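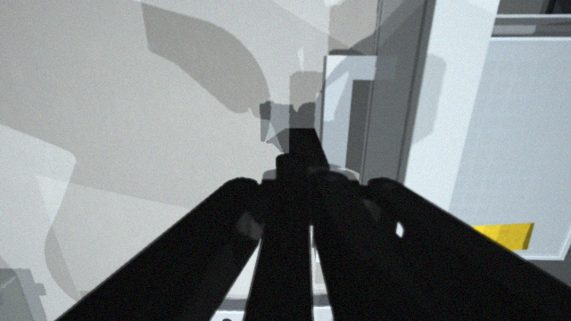
**Gripper fault still open at Wancombe**

Girkum says the dropped-part problem on its Wancombe cell is fixed. The evidence is 3,000 simulated cycles without a drop. The real arm managed 258 before it let go of a housing outside the guard on Apr 8, 2024, and a simulator only knows the friction values you feed it.

Horacio Painemal has asked for the finger force logs from all 4 stops. So far he has one, with 87 seconds missing. The vendor calls that a logging issue. Maybe so, but the missing stretch covers the drop.

The cell stays locked out until the full logs arrive. Ferwood runs the same gripper and should check its own.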